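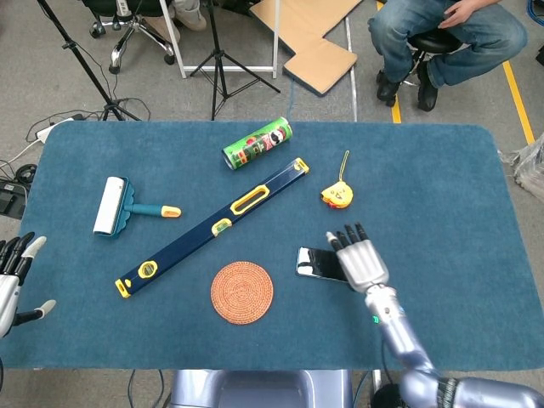 The Order of Things

The robot had been thinking for thirty-one seconds when Oluwaseun Chukwu put down his tea and looked at the log.

It was Saturday, a little after four. The heating in the building was switched off at weekends and he wore his coat while he typed. On the screen, in small green letters, the planner was repeating the same line. It had found a plan. It had rejected the plan. It had found a plan.

"Is it stuck?" asked Rakiya Ekwueme from her stool.

"It is choosing."

"It was choosing before lunch."

He did not answer. The instruction he had given was very simple. He had typed it himself, in lower case, without a full stop: clear the table, start with the thing I need most. The first half of this sentence was for the planner. The second half was for Tralolier, the firm that paid for the work, and which had asked for a machine that could understand what people meant when they spoke without much care. In the contract this was called preference under weak instruction. Rakiya called it reading minds, and she said it would cost them the summer.

He opened the perception window. All six objects had their names beside them, and the names were correct, which gave him a small pleasure even now. In April the green Pringles can had been a fire extinguisher for one whole week. The spirit level had been a ruler, then a bridge. Now the can was a can and the level was a level, lying at its slant below it, and even the little yellow tape measure with a face, which the software had feared for a long time, was called by its right name. Lint roller. Coaster. Phone.

"Perception is fine," he said.

"Perception was always going to be fine. Tell me about the scores."

He read the scores to her. The phone was first, by a small distance. The tape measure was second. Then, as he watched, they changed places. Then they changed back.

"There," said Rakiya. She did not get up. "It goes for the phone, so the hand moves over the phone. The hand covers one end of it, so it sees less phone, so it is less sure about the phone. And then it wants the tape measure."

"And when the fingers turn to the tape measure, it sees the phone better."

"Yes. So it wants the phone."

He thought about this. It was true, and it was the kind of mistake that made him feel tired, for it was so reasonable. The software did what he himself did every morning in front of the wardrobe. He wrote in the notebook: occlusion changes belief, belief changes target, target changes occlusion. He drew an arrow from the end of the line to the beginning of it, and went over the arrow twice with the pen.

"We can lock the target," he said. "Once it commits, it must stay committed for two seconds, whatever it sees."

"And if somebody takes the phone away in those two seconds?"

"Then it closes its hand on the air."

"Štěpánek will love that."

Štěpánek was the name of the review, and also of the man who led it, who came from Londau by train and never took off his scarf. At the last review he had asked the robot for a napkin. There was no napkin in the room. The robot had searched for it for a very long time, turning its head from one side to the other, and Štěpánek had watched it politely until Oluwaseun pressed the stop button. Afterwards he had written in his report that the system was diligent.

Oluwaseun opened the file of the decision layer. It was called trostance, after the old library on which everything stood, and nobody remaining in the company had written the first half of it. There was a comment at line 67 which said only "please do not remove this". He had never removed it. He scrolled past it with respect.

He did not want the lock. A lock was what one put on a thing that could not be trusted. He wanted the planner to remember. When a hand goes over a phone, the phone is still there; a small child learns this before it learns to walk. So the belief should not fall only because the view was blocked, and the planner already knew where its own arm was. It knew it to the millimetre. It had simply never been told that its arm could be the cause of anything.

"I will give it the arm," he said.

"It has two."

"I mean I will give the arm to the belief. Before it lowers a score, it must ask first: is it me? Is it my own hand that I am seeing there? If yes, keep the old score."

Rakiya was silent for a moment. Then she said, "How many lines?"

"Not many."

"You said that about the coaster."

The coaster had been his failure in May. It was round, and woven in rings, and the grasp planner loved the rings. It had proposed to hold the coaster by the inside ring, then by the next one, and it had no idea that they were all the same flat thing. He had needed twenty-three tries. At the end he had fixed it late at night with a change so ugly that he apologised for it in the commit message.

He wrote the new function slowly. He was a slow writer of code and also of letters, and he had learned both in a second language. First he took the pose of the arm. He projected the shape of the hand and the fingers into the camera view. He made the shape a little fatter than it was, to be safe. Every part of an object that fell inside the shape was marked as hidden by self, and what was hidden by self could not speak against the object. He read it again. He changed a name. He wrote a test in which a box was covered by the hand, and a test in which a box was really taken away while the hand was somewhere else, for these two must never be confused.

The first test passed. The second test failed, and then he saw that he had written a minus where there should be a plus, and it passed also.

"Now the third one," said Rakiya.

"Which third one?"

"The box is under the hand, and it is taken away under the hand. What does it believe?"

He looked at the ceiling. "It believes the box is there."

"For how long?"

It was a good question and he disliked it. In his mind he saw the machine holding its palm over an empty place for the whole afternoon, faithful to a phone that somebody had carried out of the door. He thought of his father, who kept a shop, and who went on ordering the same biscuits for years for a customer who had moved to another town.

"Until it moves the hand and looks," he said at last. "I can give it a cost. The longer it has not looked, the more it should want to look."

"So it becomes worried."

"In software we say the variance grows."

"That is what I said."

He added the cost. It was one line, and he chose the number in it with no better reason than that it felt patient. Rakiya had one hand on her knee and was looking at the back of her other hand, as she did when she was counting the trains home.

He restarted the planner. It took its time to load. The names came back beside the objects one after another, the lint roller last, because the lint roller was always last. He typed the instruction again, exactly as before, without the full stop.

The log said: candidate, phone. The log said: partial view, hidden by self, belief kept. Then it said: committed.

"Oh," said Rakiya.

He did not release the motion yet. His finger rested near the key. On the screen the score of the phone stood still, and beneath it the score of the tape measure stood still too, one small step lower, and neither of them wanted to be the other.

"Why the phone, by the way?" she asked. "Who told it that you need the phone most?"

"No one. I wrote it in no place."

"So where does it get it?"

"From us, I suppose. From everything people have written down. Ask anybody what they need most on that table."

"I would say the level," said Rakiya. "I am putting up shelves tomorrow."

Oluwaseun laughed, and then he stopped, and pulled the notebook to him. He wrote: need most — for whom? He looked at the words for a while. It was not in the contract. It was perhaps another year of work. He could hear already how Štěpánek would ask it, very politely, with the scarf on.

"Is that a new bug?" she said.

"No. Yes. It is for Monday."

He closed the notebook, checked that the stop button was where his left hand could find it, and pressed the key.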